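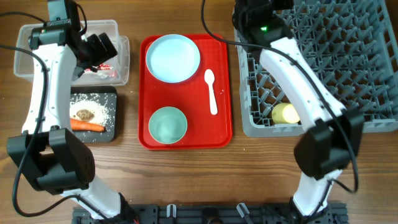 Zelldale Science Workshop: Young Builders' Pages

Looking After a Table Robot

A robot with two arms needs care, the same way a bicycle does. Bolts work loose. Cables get pulled. Dust and crumbs get into places where they should not be. This page explains how our table robot is set up and what we do to keep it running. We call it Garnow.

What holds it up

Garnow's arms are fixed to a black metal rail along one edge of a wooden table. The rail has slots in it. A bolt can slide along a slot until it is in the right spot, and then it is tightened. This lets us move an arm without drilling a new hole.

The rail must not wobble. If the rail moves even a little, the gripper at the far end of the arm moves a lot more. You can test this with a long ruler. Hold one end and tilt it slightly, then look at how far the other end travels.

What an arm is made of

The long white parts are called links. They are like the bones in your arm. The black parts between them are the joints, and each joint has a motor that turns it. At the end of each arm is a gripper, which opens and closes to pick things up.

Power and messages travel through black cables. The cables hang in loops on purpose. When the arm stretches out, the loop gets straighter and gives the cable enough length to follow. A cable with no loop would be pulled tight and could come out of its plug.

The morning check

We check Garnow before it is switched on. Two people do the check together. One looks and the other reads from the list.

First we push gently on each base. If it rocks, the bolts get tightened with a hex key.

Next we follow each cable with our eyes and then with a finger, from one end to the other. We are looking for cracks, flat spots and places where the cable could be pinched when a joint bends.

Then we look at the gripper fingers. They have to be clean. A sticky finger can hold on to a spoon after the gripper has opened, and a greasy one can drop a cup.

After that the power goes on and everyone stands back from the table. Each arm moves slowly to its starting pose. A motor in good order makes a steady hum. If we hear clicking or grinding, we press the stop button and turn off the power before anyone reaches in.

Setting out the table

Garnow practices kitchen jobs. Its table can have a red tray with a plate, a bowl and a spoon, a gray dish rack, and a black cutting board with a carrot and a pile of uncooked rice.

Rice is hard work for the people who look after a robot. The grains are small and they roll. One grain in a joint can scratch the plastic or stop a part from closing all the way. When a practice run is over, we turn off the power and brush the table toward the front. We use a soft brush on the joints. We never use a wet cloth on a motor.

The tray and the rack go back to the same places each time. We use a paper plan of the table to check. If the rack is in the wrong place, an arm can bump into one of its pegs.

When a part wears out

Motors do not last forever. In August a joint motor on one arm began to get hot, and the arm sagged when it held a cup. We changed the motor. The job used 4 screws and took 12 minutes, plus a long time looking for a dropped washer.

A new motor does not know where "straight" is. We have to teach it. The arm is placed in a known pose, and the computer saves that position as the starting point. This is called calibration. Afterward the arm touches a few marks on the table so we can see if it lands where it should.

The logbook

Every check and every repair is written down, even the dull ones. The motor change is entry 1486. If the same joint gives trouble again, we can look back and see what was done to it.

Words to know

Link: a stiff part between two joints.
Joint: a place where the arm can turn or bend.
Gripper: the part that holds things.
Calibration: teaching a machine where its parts are.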